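Riterier Table and Home Circle
Minutes of the October meeting, held at the Alstead hall, small room

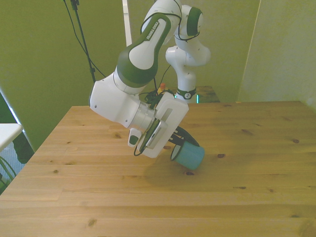

The meeting was opened at 7:10 in the evening by Kerstin Rathjen, who was in the chair. Minutes were taken by Arnar Eskildsen. Apologies were received from two members of the candle group, who are both away with their families.

1. Minutes of the last meeting

The minutes were read and accepted with one correction. Under "Napkins" it was written that the gray linen would be dyed. It should say that the gray linen will stay as it is, and the white linen will be dyed. Arnar Eskildsen has changed the text in the folder.

2. Money

The balance on the account is 3704. From this amount the hall rent for the winter is still to be paid. The chair reminded the members that we agreed in spring to keep the spending for the winter dinner under 4000 in total, including the rent of chairs, and that the ticket income may be counted only when it has really arrived. One member asked if the old glass jars could be sold. It was agreed that they can be offered at the door of the winter dinner, at a price that the candle group will decide.

3. Winter dinner: theme and colors

There was a long discussion on this point. At the last meeting three color plans were shown, and the members were asked to think about them at home. The plan with dark red and gold received little support, as several members found it too close to what we had two years ago. The plan with only white and silver was liked by the younger members, but the chair was worried that the room will look cold in the evening, because the lamps in the big hall give a bluish light and cannot be dimmed.

After the discussion it was decided to take the third plan: undyed linen runners, moss green napkins, cream candles and dried orange slices. The dyed napkins from point 1 will be used for it. A test napkin was passed around and the color was found a little too yellow. The napkin group will repeat the test with less dye and a longer bath, and bring two samples next time.

4. Tables and seating

The number of guests is fixed at 50, and no more tickets will be sold after that. Long tables were preferred over round ones. Kerstin Rathjen showed a drawing on paper with the tables in a U form, with the open side toward the kitchen. Arnar Eskildsen said that in this form the people who serve must walk a long way around, and he proposed parallel rows. The vote was for the rows. The chair asked that it be noted that she still finds the U form more friendly for the guests, and this is hereby noted.

Place cards will be written by hand. The members who write them should please use the brown ink, and not the black one as last year, when it came through on the back side.

5. Centerpieces

Each table row will have low arrangements in the middle, so that guests can see each other. The greatest height will be the height of a water glass. Fir branches will be bought from Bergmann, who has promised to keep them outside until we collect them. Eucalyptus was proposed too, but some guests do not like the smell with the food, so it will be used only at the entrance.

The candle group reported that up to 6 of the brass holders are damaged at the foot and do not stand straight. They will be looked at before the next meeting. If they cannot be repaired, we take the glass holders for the side tables and keep all the brass for the middle.

6. Plates and borrowed things

The offer from Pulter for the rent of plates was read aloud. The price is higher than last year, and the charger plates are now counted separately. The members agreed to rent the dinner plates and the small plates, and to leave out the chargers. With the linen runner the table is full enough. Arnar Eskildsen will write to Pulter and ask also if the cutlery comes polished or if we must do it ourselves.

Members who lend their own serving bowls are asked to put a piece of tape with their name under the bowl. Two bowls from last year are still in the cupboard and their owners have not been found.

7. Other matters

The wreath evening will be repeated. Wire and cutters are there, but everyone brings their own gloves.

A member asked if the meetings could begin at 6:30 in the evening. There were different opinions, and the point was moved to the next agenda.

The key of the cupboard has been copied. The second key is now with Kerstin Rathjen.

The meeting was closed at 9:05.

For the minutes: Arnar Eskildsen
Read and approved: Kerstin Rathjen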